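Visit report: Sarnon open day, Moncrieff building

I run three convenience stores with my business partner, Regula Sutter, and for the past two years we've been getting emails from companies who want to sell us a robot to fill shelves. So when Sarnon opened its doors to small retailers for a day in January, I drove over. It was a Monday, our quietest day. These are my notes, tidied up for the other owners in our buying group who couldn't make it.

The part I came for was the snack shelf, a short run of shop shelving with a steel table beside it. 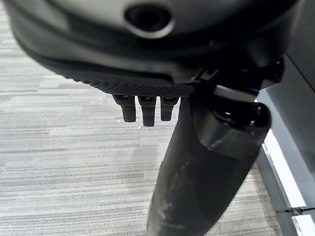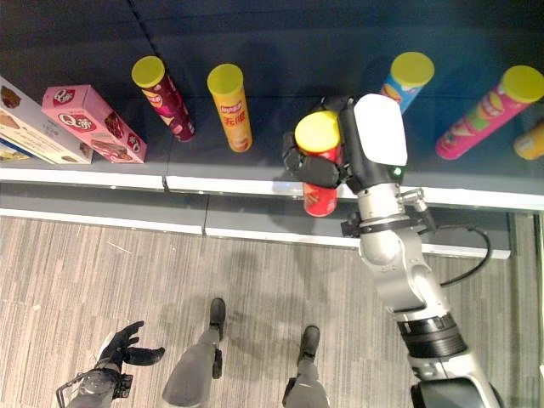
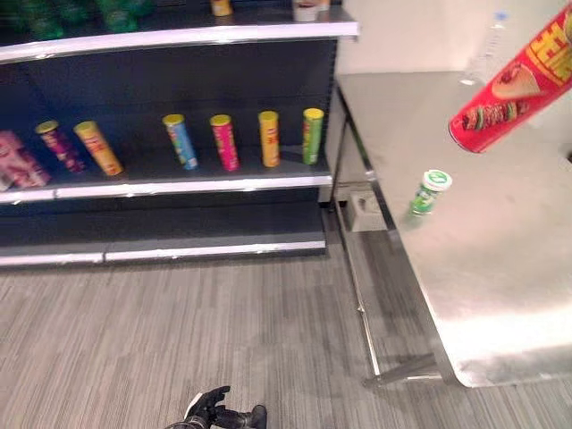
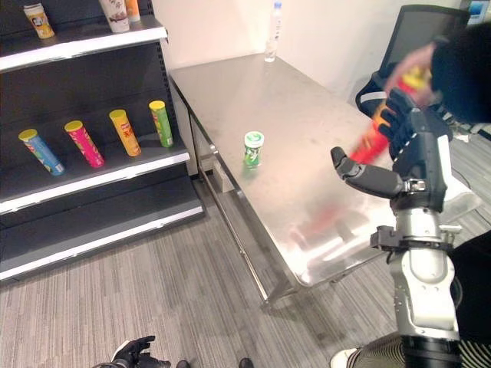
I'd signed in at 9 a.m. and there were 17 of us on the morning tour, mostly corner stores and a couple of service station people. Damir Ivanov took us through. He leads the handling team and he was straightforward about where things are, which I appreciated after the brochures. His first point was that shelf work is several jobs that happen to be done by the same teenager after school: opening cartons, checking dates, pulling old stock forward, putting new stock behind it, wiping down, and fixing whatever customers have moved. Sarnon is working on one of those, picking a single item up and putting it in the right spot. They will talk about the others but they don't claim them.

I asked about speed. The answer was that a canister takes much longer than it would take me, and that they have stopped quoting a time per item because people multiply it out and get the wrong idea. Damir said the slow part is deciding how to take hold of the thing. Once the fingers are closed the rest is fairly quick.

Chip canisters are a friendly product for this. They're stiff, they're all close to the same shape, and you can grab one from almost any side. I asked about bags of chips, which is what I sell ten times more of. Bags are a problem. They slump, they're shiny, and squeezing one hard enough to hold it can crush what's inside. Chocolate bars in an open tray are also on the bad list, along with anything on a peg hook. Milk they haven't tried, on account of the weight and the condensation.

Mieczysław Kołodziej, who owns two stores out past the rail yards, asked what happens when a customer reaches in at the same moment. The machine is meant to stop. He asked what happens if it's a kid. Same answer, it's meant to stop, but they would not put it on a shop floor during trading hours today and they said so. Overnight only, doors locked, with a person in the building. That takes most of the labour saving out of it for a store my size, where nobody is rostered overnight anyway.

They also gave us their own numbers from a week of trials on a shelf like this one. Out of 108 placements, 7 needed a person to step in. The usual reasons were an item set down leaning and then falling, or a neighbour getting nudged out of line. I thought that was better than I expected. Regula, when I told her, said that if a new hire knocked over that many cans she'd have a word with them. Both are fair, I think. The target before they'll offer it to anyone as a paid service is 1,000 placements in a row without help, and they wouldn't put a date on that.

After morning tea (good coffee, supermarket slices) we were split in two. My half went upstairs to the household room, which is a joint project with an outfit called Wivitz. Damian Moser ran that session. The list of chores they're trying is loading a dishwasher, clearing a table, folding tea towels and picking clothes up off a floor. Clearing the table was the most convincing in the video he played us. The towel folding took so long that he talked over the top of it and had finished his slides before the towel was done. There was no live demonstration upstairs, which was a letdown given that the program had promised one.

Someone asked Damian flat out whether he'd have one at home. He said for putting toys in a tub, yes, and for anything involving glass or a stove, no.

The last session was on costs and it was thin. Vosby, who do the leasing, had sent Finlay MacRitchie along, and he had a pamphlet with a monthly fee left blank. He said pricing depends on site visits. Insurance is up to the store. Nobody had an answer on who pays for damaged stock. I wrote my email address on his sheet and will pass on whatever comes back.

Where that leaves us: I wouldn't put money aside for this in the coming year. The machines can handle single, rigid, evenly shaped items on a tidy shelf, slowly, with someone close by. Our shelves aren't tidy by 4 p.m. and half the range is soft. If you have a bigger site with a night crew and a long run of tins and jars, it would be worth ringing them about a trial, and they are looking for places to do one.

Parking is off the side street and it's tight for anything bigger than a van. The Moncrieff building has two entrances and the signs send you to the wrong one, so go around to the loading dock side. Lunch wasn't provided. There's a bakery across the road that does a decent sausage roll.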